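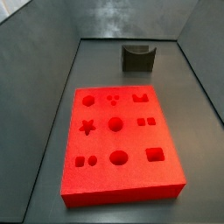

Notes on moving a town website off a CMS that stopped getting patches

I maintain the public website for a small municipality under a part-time contract. The old site ran on Tollitz, a content system that three former staff members had extended in three different ways. The vendor's last security patch came out in October. We cut over to the new system in February 2022. These are my notes, mostly for the next person who has to touch it.

Inventory

The old database listed 276 published pages. A crawl from the home page reached far fewer. The rest were orphans: linked from nothing, still indexed by search engines, and in several cases still getting traffic. One was a dog license form with the wrong mailing address on it.

I exported the page table to a spreadsheet and added columns for owner, last edit, inbound links and format. Owner was the hard column. Tollitz records the account that saved a page, and most pages had been saved by an account called "web". Kalliopi Triantafyllou in the clerk's office went down the sheet and assigned a department to every row in one afternoon. I could not have done that from logs.

Redirects

Old URLs looked like /index.php?sec=4&id=118. New ones are readable paths. The web server ignores the query string when it matches a plain redirect rule, so every old address matched the first rule and went to the trash pickup schedule. The fix was a lookup map keyed on the id parameter, loaded at startup. Sort order does not matter in the map. Duplicate keys do: the last one wins and there is no warning in the log.
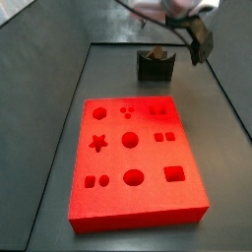 Keep the map in version control. I had it in my home directory for the first week and overwrote it once.

PDFs

The council minutes were scans with no text layer. I ran OCR on all of them overnight. Seventeen files failed, all for the same reason: the scanner had written a page size of zero into the header. Rewriting each file with a PDF tool first cleared it. Accuracy on typed pages is good enough for search. On handwritten attachments it is useless, and I left those as they were, with a line on the page giving the phone number to call for a readable copy.

Forms

Two forms accept payments. Both post to Arkmont, the processor the town already uses, so no card data passes through our server. The test environment at Arkmont accepts any postal code and the live one does not. Plan for that.

The other forms send email. Hawi Shiferaw set up the mail records so the messages stop landing in spam. If you change hosts, change the SPF record the same day.

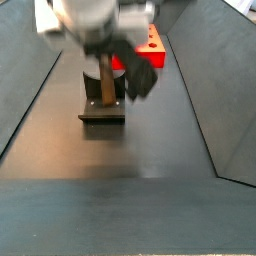

Arm and gripper in motion over the black fixture.

Still open

The meeting calendar is embedded from Visell and does not work with a keyboard. I filed a ticket and have a ticket number. Until that changes, the plain list of dates under the calendar has to be updated by hand.

Backups run nightly to a second host. I have restored from them once, to a blank machine, and the steps are in the repo under docs/restore. The uploads folder is a separate job with its own schedule, so check both.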